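Review: Jalstead Home Cell, simulation pack for two-arm robots

Reviewed Sun 7 September

I bought the Jalstead Home Cell pack in March and have used it most working days since then. It is a set of simulated rooms for testing two-arm mobile robots, along with a checker that compares your runs with a written list of safe practice rules. I write test procedures for a small integrator, so the checker was what I wanted. The rooms were a bonus.

Installing it took one afternoon. The download is large and the license tool wanted a restart twice, but after that it ran on our normal desktop without trouble. You get 16 rooms, and you can swap floors, walls and furniture in each one. Robot models load from the usual description files. Ours came in with one wrist joint reversed, and support fixed that by the next morning.

The rule list has 103 entries. Each has a short title, the reason for it, the way it is measured and the result that counts as a fail. I like how they are written. "Move safely near furniture" would be useless to me. What the list has is a minimum clearance for the elbow, a speed limit that drops when the arm is extended past the base, and a required stop when tracking is lost. You can change any of the numbers, and the report prints the old value next to the new one, so a reviewer can see what you did.

Some rules I now use outside the pack. The one on opening the gripper fully before an approach, and logging that it opened, has gone into our own procedure. So has the one that says both arms must be in a known pose before the base moves. We used to leave that to the operator.

Arnar Oddsson, who runs our acceptance tests, was less happy with the section on blades and long tools. The pack treats anything flat and rigid as a tool with a keep-out zone, and the zone is the same size whatever the tool is. With two arms in use that makes some ordinary jobs impossible to pass. He wrote to Czerwiński, the company that maintains the rule list, and got a polite reply saying a per-tool setting is planned. For now we override that rule and put a note in the report. I don't love doing that with a safety rule – an override that gets used every day stops being read.

The reports are good. A batch of 1,000 runs gives you a single summary page, then a page for each rule that failed, with a link to the moment it happened. Our longest batch was 1,420 runs over a weekend and the summary was still readable on Monday.

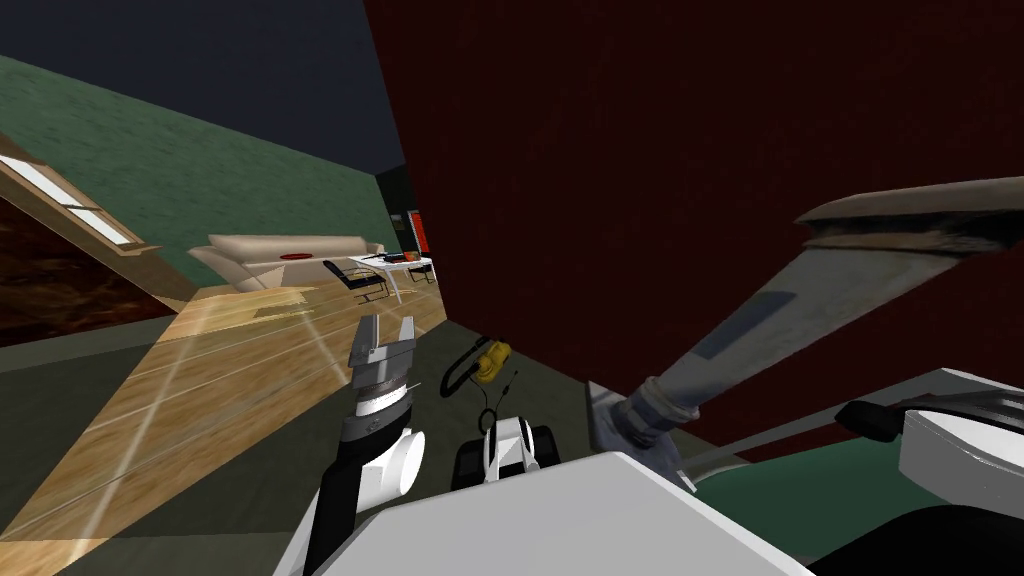
The weak point is what happens between the rooms and the rules. Room materials look fine, but the floor friction is one setting for the whole room, even where the floor changes from planks to something else. If your stopping distance rule depends on friction, and it should, you are checking it against a number that may be wrong for half the path. The manual mentions this in a footnote. It belongs on page one.

Camera placement is another thing to watch. You can tilt the view as far as you like, and the checker will still pass a run when the robot can't see its own gripper. There is a visibility rule, but it is off by default. Turn it on before you do anything else.

I also tried Comow for two weeks. It has better contact physics and a nicer editor, but no rule list at all, so you would be writing your own. If you already have one, Comow may suit you better. Balia is cheaper than both and I only used the trial, which didn't let me export reports.

One more warning. A pass in the checker is a pass in simulation. Our procedure says every rule marked critical gets repeated on the real machine at reduced speed, with a person on the stop button, and buying this pack did not change that line.

Four out of five. I would give the last point back for a friction map and the per-tool zones. The license renews in March and we plan to keep it.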